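# The Last Four Inches

Household robots can cross a room. Putting the lid back on the pot is a separate problem.

11/23/21

The test that Berenice Nava uses to sort serious household-robot projects from the rest takes less than a minute. She asks the machine to put a lid on something. The container may be a saucepan, a sugar bowl or a teapot, and it must be one the machine has not handled before. The clock starts when the arm moves and stops when the lid is seated and the gripper is clear.

Nava runs evaluation at Comstead, a small lab that tests manipulation systems for appliance makers. In February her group put four commercial and pre-commercial arms through a set of 37 chores, each of them ordinary: fold a dish towel, stack two bowls, move a glass from rack to shelf, wipe a spill, close a pot. The best system completed 90 percent of its pick-and-place attempts. On chores that ended in a fit between two parts, the same system completed fewer than half.

The gap is familiar to anyone in the field. Picking up an object tolerates error. A parallel gripper that arrives a quarter inch off center will usually close on a cup anyway, and the cup will shift to suit the fingers. Placement on an open surface is nearly as forgiving. A lid has a rim that drops into a seat, and the clearance between the two is often smaller than the position error of the arm plus the error of the camera.

"People quote repeatability for the arm alone," says Alois Eder, a controls engineer at Hikance. "The arm may repeat to a few thousandths of an inch. Then you add calibration drift, you add the fact that the part has moved inside the fingers, and you have lost most of that."
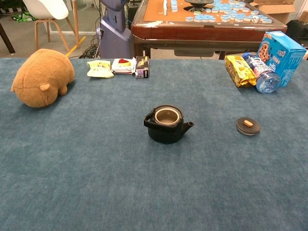 Lids fail in three distinct ways, by Eder's account. The first is the grasp. A teapot lid is usually held by its knob, and a knob like the small tan oval one on the dark lid here gives two flat fingers very little to close on. If the lid tips in the grip, its rim is no longer level and it will catch on one side of the opening. The second is perception. A black pot reflects little light, and depth cameras that project infrared patterns tend to return holes where a dark glazed or coated surface should be. A matte cloth behind the pot helps separate the object from its background, but it does nothing for the inside edge of the mouth, where the measurement is needed. The third is the environment. The looped handle over the left side of this pot stands in the way of any approach from that direction, so the planner has to bring the wrist in from elsewhere or rotate it.

Shop floors solved the equivalent problem decades ago, mostly by avoiding it. A capping station holds the bottle in a fixture, feeds the cap in a known orientation and uses a compliant head that lets the cap find its own center. None of the three is available in a kitchen. Jacinto Robles, who spent 8 years commissioning packaging lines before he joined the home-robotics firm Zevoteo, puts the cost of a line's fixtures well above the cost of its robots. A home robot is asked to do the same job with no fixtures at all.

Current work falls into two camps. One adds force sensing at the wrist and programs a search: touch the rim, slide in a small spiral, press when resistance drops. The method is well understood and slow. In Comstead's trials it seated a lid in 37 seconds on average, against 4 for a person. It also requires a limit on contact force, and a limit low enough to protect thin ceramic is sometimes too low to overcome friction at the seat.

The other camp trains a policy from demonstrations. A person performs the chore many times, the motion and the video are recorded, and a network learns to map one to the other. Sarahí Hinojosa leads this effort at Thongsuk and reports that learned policies recover from a tilted lid better than scripted ones do. They nudge and regrasp in ways that her team did not write down. They are also harder to certify. When a scripted search fails, the log shows which threshold was crossed – when a policy fails, the log shows a video.

Clutter is the next variable. Most published results come from a table with the target and little else on it. Hinojosa's team now leaves other goods within reach of the arm, including foil bags and clear bottles, both of which are difficult for depth sensing. Success rates fell when they did so, and the team has not yet recovered the difference.

Cost remains the other obstacle. Berenice Ponce, who manages procurement for a chain of serviced apartments, has reviewed proposals for kitchen-reset robots and approved none. Her staff can reset a kitchen in 8 minutes. The fastest quote she has received is 90, with a person on call to intervene. She would consider a slower machine if it ran overnight without supervision, and has asked two of the bidders to return with figures for that case. Neither had replied by press time.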